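Hang the Socks, Skip the Dryer
By a staff contributor | Tuesday
Last updated: 9:40 a.m.
Print this article | E-mail this article

The dryer in my building in Gidura takes quarters and gives back one sock fewer than it was given. I used it for years. Last December it was out of order for most of the month, and I hung everything up indoors instead. When the machine was fixed I kept hanging the small things, and I think more people in apartments should do the same.

My argument is limited. I am not asking anyone to give up machine drying for bed sheets or jeans. A wet sheet in a one-bedroom apartment is a nuisance for a day and a half. Socks, washcloths and hand towels are another matter. They take up little space, they dry overnight in a heated room, and they are the items a dryer treats worst. Elastic does not like heat. Anyone who has pulled a sock out of a hot drum and found the cuff gone slack knows this already.

What you need is a bar with loops on it and a handful of clips.
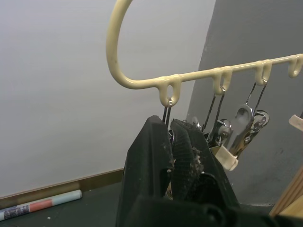

The loops matter more than people expect. On a smooth bar everything slides to the lowest point, and in the morning you have one damp lump. With loops, each clip stays where you put it and air gets between the pieces. The hardware store on Chan Street sells plain clips by the bag, and I have bought them there twice. Metal ones cost a little more than plastic. I would pay it, as plastic ones of mine have snapped at the hinge.

Towels are where I get the most disagreement. The usual complaint is that an air-dried towel comes out stiff. It does, if it goes straight from the washer to the bar. Shake it hard first, five or six times, so the loops of the terry stand up. Then handle it again once it is dry. Fold it, rub it a bit, fold it again. It will never be as fluffy as one from the machine, and I have stopped minding. A slightly rough towel dries your hands faster.
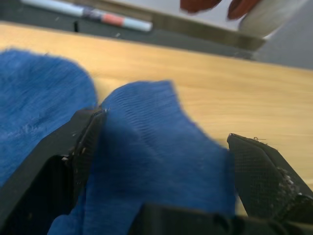 Blue terry cloth on a wooden tabletop.

The Drirunitz Tenants' Association, which covers my building and the two next to it, sent around a survey on laundry in the spring. It went to 300 households. The most common comment was about waiting for machines, and the second was about the cost. Hardly anyone mentioned that half of what they were waiting to dry could have been hanging in the bathroom. I kept my own receipts for the year before I changed over and counted 105 dryer loads. That is too many for one person, and a good share of them were done for the sake of socks and gym towels.

There is also the matter of lint. A dryer's screen fills up with what used to be your clothes. Socks made of soft knit shed plenty already, in the wash and in the drawer, and I see no reason to hurry them along. Low-cut socks are the worst off, in my experience. They have less cuff to begin with and can't spare any.
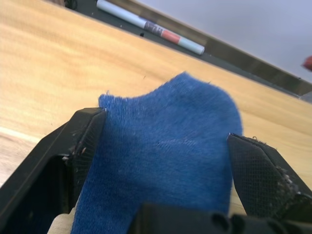
A low-cut sock in royal blue knit.

Two objections are fair. The first is damp. If your apartment has no fan and the windows stay shut all winter, wet laundry will make it worse, and you should do small batches or none. The second is looks. My sister-in-law will not have socks on view when company comes. I put mine in a corner near the floor, and a rack that size can go in a closet in less time than it takes to set the table.

Hang them by the toe if you care about the cuff, or by the cuff if you care about the toe. I have gone back and forth on this. The Ustilura housing newsletter prints a letter on it every few months and has never settled it. I clip through the cuff now, because a clip mark there is hidden by a pant leg.
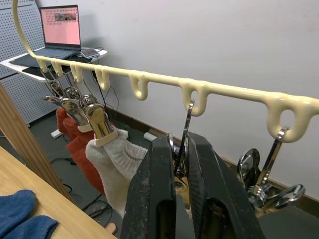

Grey and red-orange socks on chrome clips.

My building is due to replace its dryers next year, and the notice in the lobby says the price per load will go up. I expect to go on using them for sheets.

Print this article | E-mail this article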